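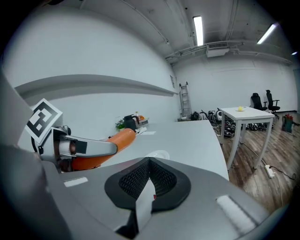

By Darmawan Pasaribu

February 5, 2025

Cinside opens its shared table room for small groups

Cinside, the company that prepares and rents small working rooms, announces the opening of its newest place, which has the name Osa. The room is built around one long white table, and it is offered to groups who need to sit together for a morning, a day or a full week. Bookings are open from today.

Osa is the second room from Cinside. The first one, Suvarna, was opened in October and it has four separate desks. Many guests of Suvarna told us they liked the quiet, but they pushed the desks together each time, and in the evening they had to push them back. For Osa we decided to begin with the table and to think about everything else after.

"We asked the guests what they missed, and most of them answered with the same word, table," said Darmawan Pasaribu, who is responsible for rooms at Cinside. "They wanted to put the papers, the food and the tools on one surface and leave them there until the work is finished. A small desk does not permit this."

A simple room

The walls of Osa are white. A long gray ledge runs along the left wall toward the back corner, and a small framed sign hangs near that corner. The ceiling is dark gray and we left the pipes open. This was discussed for a long time in our office. A closed ceiling looks more finished, but it would also make the room lower, and the air conditioning, which hangs from the ceiling, would be more difficult to reach for cleaning. Light comes from fluorescent fixtures, and guests can ask for a table lamp if they prefer a softer light for reading.

The furniture was selected together with Iner, a small furniture workshop which also supplied the desks for Suvarna. Iner made 21 drawings before both sides agreed on the shape of the table. The corners are square, so that a second table can be put against the end when a group is larger. The second table is kept in storage and must be requested when the booking is made.

What stays on the table

Cinside wants the guests to find the room ready and not bare. At the far end of the table we keep a place for drinks and small things, with a black thermos jug, a shallow gray tray and a small green plant in a pot. The remaining length of the table is for the guests. Plates are available for groups who bring lunch, and a sheet of paper with the notes of the day can be left on the table for the next morning if the group has booked more than one day.

The tray has a simple rule. Small items which are used by everybody, for example pens, tape or a bottle, go back to the far end when the day is over. Things that belong to one person go home with this person. In Suvarna we tried a box with a lid for the same purpose, but the box became full very quickly and the guests stopped to open it. With an open tray it is easy to see what is there.

The plant is watered by our staff. We ask the guests kindly not to pour coffee or tea in the pot.

An aluminum stepladder stands in the back corner. It is for the use of our staff only, and guests who notice a problem with a light are asked to call the office.

Cleaning and hours

Osa is open from 8 in the morning until 10 in the evening. The table is wiped by our staff before the first group of the day, and papers are never thrown away without asking. If a group leaves something behind, it is put in an envelope with the name of the booking and kept in the office for 80 days.

The room can be booked for a half day, a full day or a week. A group that books a week can leave its work on the table during the night. We recommend this to people who sort archives, prepare mailings, make models or put together printed material, because for such work the cleaning up in the evening often takes more time than it should. In Suvarna, one local history club sorted 800 postcards over several visits, and each time they had to begin with laying them out again. The same club has already reserved its first week in Osa.

Guests of Suvarna who hold a card with unused half days can use them in Osa without paying a difference. The card must be shown at the office before the first visit, and it remains valid in both rooms.

For bookings, or to visit the room before you decide, please contact the Cinside office during opening hours. Journalists who wish to see Osa are asked to announce their visit one day before.

Recent news from Cinside

Suvarna: new chairs for all four desks
Cinside and Iner continue their work together
How to use your half-day card
Changed office hours in October
Questions about lost items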